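Session 4 handout: Grippers you hold in your hand, and the cloth problem
Home Robotics evening course, Bratham Workshop

Okay, picking up where we left off in April. Last time I promised we'd get to folding, and we will, but first a word on why your first gripper should have a handle on it instead of an arm behind it. An arm costs money, it wants a bench bolted to the floor, and it breaks things when your code is wrong. A handle costs you an evening of printing and a sore wrist. You hold one in each hand, you do the chore yourself, and everything gets logged: where the hand went, how far the jaws opened, what the wide lens saw. The arm can come later (mine did, much later).

My own practice spot is a bed with a sheet over it. I tried the kitchen table first and hated it. Fabric slides on a hard top, and the jaws click against the surface every time you go in for an edge. A sheet gives a little, so you can press down into it and come up with cloth between your fingers.

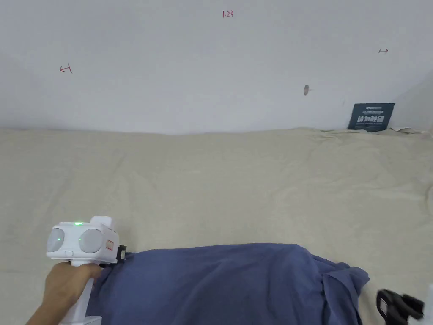

So, wrist angle. Most people come in too steep, like they're picking up a pencil, and then the jaws pinch one thin ridge and lose it on the lift. Drop your elbow, come in low, and slide the lower finger under the hem before you close. It feels slow! It is slow. Slow is fine for your first 51 takes, and I want all 51 before you tell me the gripper doesn't work.

Some notes on the fingers themselves, as several of you have the Prikeck kit and several are printing from the Bajwa files. Either will do. What matters is that the two sides mirror each other and the tips meet evenly all the way down. Hold the tool up to a lamp and squeeze. If light comes through at one corner, loosen the pivot bolts on that side a quarter turn, squeeze again, and tighten while it's closed. Don't crank them. A stiff pivot makes you pull harder on the trigger, and then your whole hand dips right when you're trying to hold still.
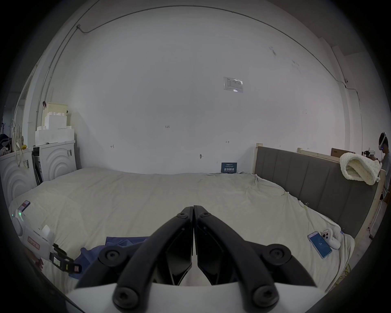
Fig. 2. Gripper fingers close up, with the second hand-held unit to the left.

Now, alignment — the part where everybody's eyes glaze over, but stay with me. If each hand thinks the room starts in a different spot, your two paths won't line up and the fold you made together turns into two unrelated wiggles. Before every batch, park both grippers in a starting pose, wait until tracking settles, and then move. I also like to do one slow sweep of the room so the wide lens picks up corners and edges. A blank wall gives tracking very little to hold on to, so leave the furniture and the clutter where they are. My log from the last build had 886 takes in it, and the bad ones came in clumps, always after I'd skipped the starting pose out of laziness.

Write your settings down too. Finger opening, tip material, which hand leads. I use a paper notebook and it's a mess, but it has saved me more than once. 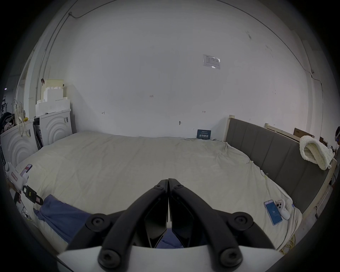 Which brings me to crumpled starts. You want them. If you only record from a shirt that's already laid out nicely, whatever you train will be lost the first time it meets real laundry. Toss it, let it land, and begin from there. For homework I'd like 9 takes from a flat start and the rest from a toss. Same shirt for the whole set, please, and pick something plain with short sleeves — stripes and long sleeves are for session 6.

The fold order I teach:
1. Find the hem with both hands and pull it gently straight.
2. Lay the sleeves in, one and then the other.
3. Bring the hem up to the shoulders, both hands together.
4. Let go with both hands at once, then back off level.

Step 4 is where it goes wrong. If one jaw opens late it drags its corner along and you get a lopsided packet. Count out loud if it helps (I still do).
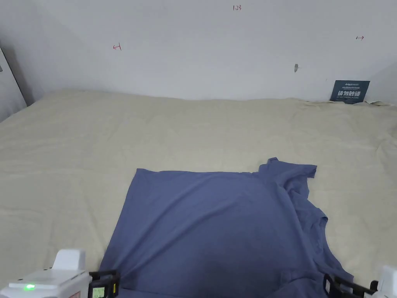
Ewurabena Aidoo wrote in after trying the steps at home: I'd swap 1 and 2 for anyone with small hands. I kept losing the hem while I reached for the second sleeve, and doing sleeves first fixed it. Also, the foam tips from Sanovberg grip thin cotton far better than the bare plastic did, though I had to glue them on twice.

Good note, and do try it her way. Bring 2 folded shirts and your log next time, plus a hex key that fits your pivots. I only own one and it wanders off.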